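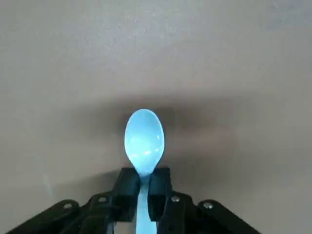 Stulcombe > Workshop > Notebook > Dish things

May 13, 2023 - Spoons and the rack

Got the light blue plastic spoon out again today and I am still very taken with it. Smooth rounded edges, a straight flat handle, a proper scoop of a bowl, and the color is lovely - sky blue, going nearly white up toward the rim. It's glossy too, so it throws little white glints whenever a light is over it. I tried it in soup at lunch and got told off by Leandro, fair enough!

Notes for the rack page:

- The white wire rack stays toward the far side of the brown table, near the middle. I like it there, you can reach in from either corner.
- Spoons go in handle down. Leandro Ojeda wants bowl down so they drain. We argued for a good 3 minutes and I'm writing handle down until Domingo rules on it.
- The Jitska list says 80 spoons by December. Domingo Carrasco thinks 200 (he always does).
- Ask Saavedra if the same blue comes in a longer handle. Would love 4 to try.
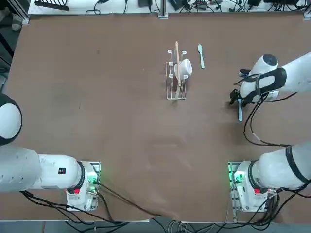

Light blue spoon over the table, bowl end down, with the dish rack farther back.

The matte brown top is great for this, by the way. Pale blue on brown is so easy to pick out, even from the doorway. On the old gray bench at Trerken I was forever patting around for things.

Still to do: wipe the table, find the lid for the spoon tin, copy the drying notes over from the other book. Page 3 has a coffee ring on it but it's readable.

Last updated: May, after lunch

Stulcombe Workshop notebooks - questions to Leandro - Back to top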